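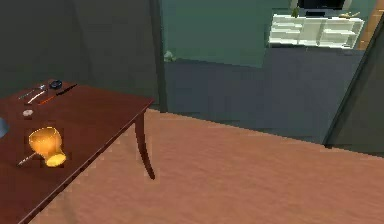

I spent most of August cleaning up the tags on this blog. When I started writing I gave every post as many tags as I could think of, and I never looked at the list again. Some were single objects I had mentioned once. If I had written a post around that reddish-brown table, I would have tagged it goblet, fork, spoon and table, and then probably cutlery and silverware as well, to be safe. None of those would ever have been used a second time. Last month I opened the full list for the first time in years and it had 2744 tags on it, for 398 posts.

The blog was on Clistoretti before it was here, and when I moved it over the import made things worse. Clistoretti treated capital letters as different tags, so I had Books, books and BOOKS. Anything with an apostrophe came through twice. I noticed this at the time and thought I would fix it on the weekend, and then I didn't.

I first tried to do it by hand, in the admin page. It shows 20 tags at a time and goes back to page one whenever you delete something. After two evenings I had reached the letter C. Then I exported everything to a spreadsheet, sorted it by how often each tag was used, and marked the ones to keep. Gerasimos Vlachopoulos, who has a blog about trains and ferries and has been through this himself, sent me the small script he used for merging duplicates. It worked on the second try. The first try failed on my side – I had saved the file with semicolons.

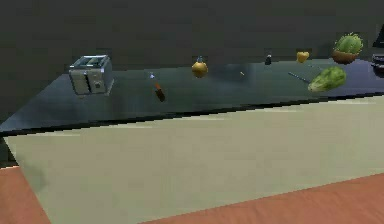 Dark countertop, cream-colored cabinet front.

My rule was simple. A tag stays if it's on at least three posts, or if I know I will write about the subject again. That second part let a few things through. Clatden is only on two posts but I go there every spring. Economou is the bakery and I'm not giving that one up. I removed everything that described a mood. I had used "tired" a lot in the first two years, and also "sleepy" and "no sleep".

What took the time was the reading. You can't decide on a tag without opening the post, and then you read the post, and then the comments. Several people who used to comment here every week have stopped writing their own blogs, and their links go to parked domains. I left the links in. I did fix spelling mistakes as I went, and I put back two photos that had been missing from the Drurnivum posts since the move.

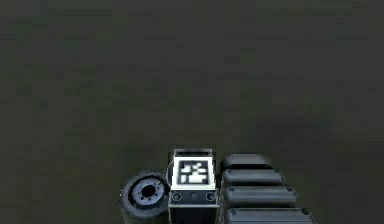 Will old links to the tag pages still work?

Mostly. The merged ones redirect to the tag that was kept, and the deleted ones go to the archive page.

I have up to 200 tags left to check, nearly all of them place names. The category list on the right will stay as it is for now. If you find a page that gives an error, leave a comment with the address and I'll look at it in the evening.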